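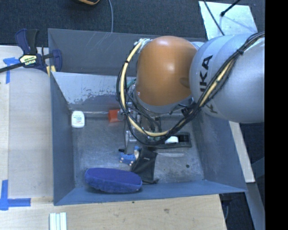
March 1, 2025

Edging bench, Fellside lab. Continued from the previous page.

Evangelia came back to the problem with the Steyn frame order, the one where the patient says the left lens "swims" when she reads. I measured both lenses again on the lensmeter. The power is correct in both, left and right. The optical center of the left lens is 4 mm too far toward the nose. On the right lens I find no error that I can measure.

My first idea was that the blocker is not holding the lens straight. I blocked a scrap lens with the same pad and marked the center before and after. No movement. Then I looked at the job ticket, and the pupil distance was written there as one number for both eyes, divided by two. But this patient is not symmetrical. In the exam notes Unathi Mokoena has written the two values separately, and they are not equal. So the lens was cut well, from a wrong number.

Remake for the left lens is ordered from Nirkis, same material, same coating. I asked them to send it uncut.

Please, everybody: copy the two values to the ticket, each one in its own box. If there is only one value in the notes, call the front desk before blocking.

Second matter, the polishing. The new Pleson pads leave a gray haze on the edge of high index lenses. I tried the 400 grit first and then the felt wheel — still haze. With 300 grit before the 400 it is better, but it takes more than 8 minutes for one pair and I don't like so much heat near the coating. Tomorrow I will try with less pressure and more water. Old pads are in the lower drawer, do not throw them away yet.

Lensmeter: I cleaned the lens stop and checked the zero. It is good.

Tracer makes again the small clicking sound at the start of the left eye. The shapes are correct so I continue to use it. Evangelia heard it also, and she thinks it is the belt. To check when the May service is planned, and if they can come earlier.

Still open: tint sample for the brown gradient, second pair of the Steyn order (not started, wait for the patient).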